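Sorting and Reuse of Donated Games and Toys at the Irville Learning Commons

Student project report, Community Resources Unit, second term

1. Background

The Irville Learning Commons receives donated toys, board games and sports items throughout the year. Until this term, donations were kept in unlabelled tubs in the storage cupboard and were seldom lent out. Families who asked for a particular game were often told to come back another day, as staff had to empty several tubs to find it.

Our group was asked to design a sorting procedure that could be carried out by students in a single afternoon and repeated each term. The project was supported by Mandis, a local toy library, which provided its lending categories and allowed us to adapt them.

2. Aims

The project had two aims. The first was to organize the existing donations so that each item could be found from a written list. The second was to test whether items are sorted more quickly when they are spread along one long table than when they are taken one at a time from a tub.

3. Method

A total of 114 items was sorted over 4 sessions. Each session was held in the upstairs room, where the window side gives good daylight until late afternoon. Good light proved important for reading age labels and for finding small cracks in plastic parts.

Items were brought out in small groups and laid along the table with space left between them. Boxed games were placed flat so that the cover could be read. Loose items, such as balls and discs, were set down separately and were not stacked. Very small pieces were kept together at one end until the boxed games had been checked, in case they belonged to one of them.

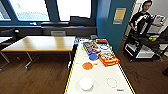

Each item was then given one of three codes: lend, repair or recycle. The code was written on a paper slip along with the shelf number. A second student read the slip back before the item left the table. Where two students disagreed on a code, the item was set aside and discussed at the end of the session.

For the comparison, half of the sessions used the table layout and half used the tub method. The same students took part in both, and the order was alternated.

4. Results

Of the items sorted, 71 were coded for lending. The remainder were divided between repair and recycling, with incomplete board games making up the largest share of the repair group. Many of these lacked only dice or counters, and replacements were found among the loose pieces once everything had been laid out.

The table layout was faster in both of its sessions. Students also reported fewer errors in the written list when using it. The tub method led to repeated handling of the same objects, particularly flat items that slid to the bottom.

5. Difficulties

The codes were not always applied in the same way. Some students coded a game with a torn box as repair, while others considered it fit to lend. A written standard was agreed before the third session, but the earlier slips were not revised. The results for the first two sessions should be read with this in mind.

Shelf labels were ordered from Kuhlmann and arrived after sorting had ended. Temporary labels made from card were used in their place.

6. Costs

The project was given a budget of $600 through the Winance student fund. Most of this was spent on shelving and clear storage bags. Unspent money has been returned to the fund.

7. Recommendations

We recommend that the table layout be adopted for future sorting sessions and that the coding standard be printed and kept with the slips. Loose pieces should be stored in clear bags and checked against incomplete games each term. The temporary card labels should be replaced before the lending list is opened to families in April.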